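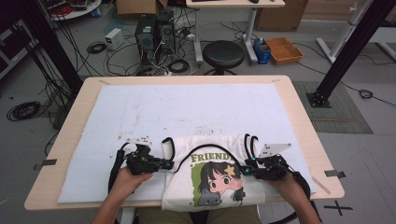 Ticket 828: Modem on Tirier gateway stops answering on serial port after restart

Product: Tirier cellular gateway
Site: Hultow pumping station
Opened by: Psarras Field Services
Handled by: Dillurberg Technical Support
Priority: Normal
Status: Closed, with one follow-up item

Problem as reported

The customer operates three Tirier gateways at the Hultow site. Each gateway is connected by USB to a Windows PC, which sends text message alerts through the modem using standard AT commands. On one of the three units, the modem no longer answers after the PC is restarted. The port can be opened in a terminal program without an error, but typing AT returns nothing. Unplugging the USB cable and plugging it back in restores service until the next restart. The other two gateways work normally.

The customer has asked whether the unit should be returned under warranty.

Information requested from customer

Please provide the following before a return is considered:

1. The firmware version shown on the gateway status page.
2. The list of ports shown in Device Manager before and after a restart.
3. The response to ATI, taken while the modem is working.
4. The settings file used by the alert program.

Customer reply

Firmware is the same on all three gateways. Before the restart, Device Manager lists the modem's command port as COM9. After the restart it lists two ports for the gateway, COM9 and COM3. The alert program is set to COM9. ATI returns the expected model and revision. The settings file is attached.

Support, first response

The Tirier gateway presents two serial ports to the PC. One accepts AT commands. The other carries diagnostic output and does not reply to anything sent to it, although it will open normally. A silent port that opens without an error is therefore consistent with a connection to the diagnostic port.

Windows assigns the port numbers, and the numbers can change places if the two ports are detected in a different order. Please carry out the steps below after the next restart, without touching the USB cable.

1. Close the alert program so that it releases the port.
2. Open Device Manager and expand both "Ports" and "Modems."
3. Open the properties of each gateway entry and write down the hardware ID on the Details tab. The last part of the ID identifies the interface.
4. Open COM3 in the terminal program and send AT followed by Enter.
5. Repeat with COM9.
6. Report which port returns OK.

Customer reply

COM3 returns OK. COM9 is silent. After the cable is reconnected, only COM9 is listed under Ports and it returns OK. The diagnostic port then appears under "Other devices" with a warning mark. On the two gateways that work, both ports are listed at all times and the numbers stay the same.

Support, second response

Thank you for the detailed results. The warning mark indicates that the driver for the diagnostic interface is not fully installed on this PC. We believe an older driver package is still present and is being chosen at startup, while the current package is chosen when the cable is reconnected. The hardware IDs supplied support this view. The modem itself is responding correctly and a warranty return is not recommended at this stage.

Recommended action:

1. Disconnect the gateway from the PC.
2. Remove both Tirier driver packages through Apps and Features.
3. In Device Manager, select "Show hidden devices" and uninstall the grayed-out gateway entries. Check the box to delete the driver software where it is offered.
4. Restart the PC.
5. Install the current driver package with an administrator account.
6. Connect the gateway to the same USB socket as before and allow the installation to finish.
7. On the Port Settings tab, under Advanced, assign COM9 to the AT command port.
8. Restart the PC twice and confirm that AT returns OK on COM9 each time.

Please use the same USB socket from now on. A different socket may cause Windows to assign new numbers.

Customer reply

Steps completed. An older package was found and removed. The port answered on COM9 after both restarts, and a test message was sent and received. The customer asks whether the alert program can find the correct port without a fixed number.

Resolution

Cause recorded as a leftover driver package on the customer PC. No fault found with the gateway. No parts were supplied.

Follow-up

The request for automatic port detection has been passed to the Dillurberg software group — no release date can be given. Until then, the port number must be entered by hand in the settings file. The installation guide will be revised to state that older driver packages must be removed first.

If the fault returns, please reply to this ticket and attach a new Device Manager listing.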